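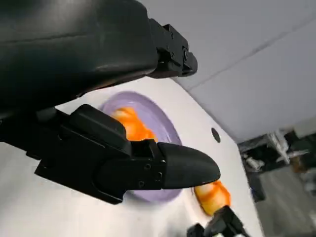 Black housing, bolt heads and a rounded knob.

Keep the Receipts
By Ourania Tsakiris
9 November 2025

My sister Ifigeneia and I have been having the same argument for most of our adult lives, and it goes like this. She believes that when you go to look at an old car you should start with the car. I believe you should start with the glove box, and then the shoebox in the hall closet, and then whatever the seller's late father kept in the drawer under the phone. I want the paper. I want the tire receipts and the inspection slips and the note on the back of an envelope that says "left rear again." Give me an hour at the kitchen table with all that and I'll go out to the driveway afterward, happily, with my coffee.

I've been thinking about this more than usual ever since the Virnirska sale in July. If you've never been, it's a friendly sort of auction, held in a field with not nearly enough shade, and you'll see everything from prewar sedans up a ladder of chrome to things I remember being new. Lot 1473 was a 1997 station wagon, dark green, tan cloth inside, one family from new. The clear coat was going on the roof. Somebody had backed it into something at a gentle speed a long time ago and lived with it. And on the passenger seat was a three-ring binder as thick as a church cookbook.

Well, I sat down in the grass and read the binder. I missed two lots I had meant to watch. Every oil change was in there, and the timing belt, and a heater core that had clearly been a sore subject, and a letter from a mechanic at Skoretance (a two-bay shop, long closed) advising the owner politely but firmly to stop using the car to pull up hedges. By the end I knew that wagon better than I know some of my cousins.

It sold for less than the wagon parked next to it, which had shiny new paint, new carpet, and a folder containing one sheet of paper. The sheet said "fully restored." I asked the fellow selling it who had done the work and he said "a guy."

Now, I don't want to be unkind about paint. I like a shiny car as much as anyone, and a good restoration is a wonderful thing, with people giving years of evenings to it. What bothers me is how the rest of us have been taught to shop. We look at the finish, we look at the mileage, we look at whether the badge is the good badge, and we let the story be whatever the card on the windshield says it is. A coat of paint tells you about one week in the life of the car. The binder covers all the other weeks, including the ones where it sat behind a barn.

Periklis Alexiou and I went around and around on this over lunch at that same sale. He has bought and sold old cars for longer than I have been writing about them, and his view is that paper can be faked, paper can be lost, and plenty of honest cars come with none at all. A widow clears out a house and the receipts go in the recycling. Should that car be punished? He got quite heated, and I had to move his lemonade.

He has a point, and I've turned it over a good deal on the drive home and afterward. I wouldn't punish the car. I have bought cars with no history myself and loved them dearly, and one of them only stranded me the once. But I'd price it as a car with no history, the way you would price a house with no survey, and I would expect the seller not to fill the silence with guesswork. "I don't know" is a perfectly good answer. I wish I heard it more.
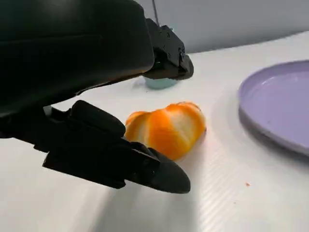 Fruit on the table, with a black fingertip close by.

As for faking, yes, it happens, mostly at the expensive end, where a stamped number can be worth more than a kitchen. Down where most of us live, I can't see anyone sitting up nights to forge a bill for wiper blades. That's what I love about the dull stuff. The dull stuff has no reason to lie to you. A glossy certificate makes me careful, and a coffee-stained invoice for a thermostat makes me want to write a check.

There are folks trying to do all this on a screen now. Serpil Değirmenci showed me a program called Plullel, where you take pictures of your paperwork and it sorts them by date, and she has her coupe's whole life in there back to the dealer's order form. I thought it was pretty slick. My one plea would be to keep the originals too. Serpil had been about to throw hers out, and I may have raised my voice. You can't smell a scan, for one thing, and the next owner may want to see what is written on the back. Put them in a dry box, with a lid, and write the name of the car on it.

And please, if you own an ordinary car, keep the papers anyway. The famous ones will be fine. They have registries and books and men who can tell you which shift made the door handles. It's the wagons and the plain sedans and the little pickups that go out of the world without a word being written down, and then one day somebody wants to save one and there isn't a soul left to ask what color the hubcaps were. The binder on Lot 1473 had an original tire-pressure card in it. You laugh, but I have a neighbor, Zoi Athanasiadis, who spent 14 months looking for hers.

If I could change one thing about how these sales are run, I'd have the documents laid out on a table the day before, with chairs. Mathur, the other sale I go to every year, does something close to it. They keep the files in a tent and you can sign one out and read it, and people do, whole families of them, passing invoices back and forth. Prices there don't seem to suffer. If anything the bidders look calmer, having found out already about the gearbox.

Ifigeneia, I should say, came with me in July. She walked straight past the binder and got down on the gravel in her good pants to look under the sills, and she found a patch on the left side, neatly done, that she thought was quite recent. I went back and checked. It was in the binder, with the date and the name of the welder, and we each still think that settles it in our favor.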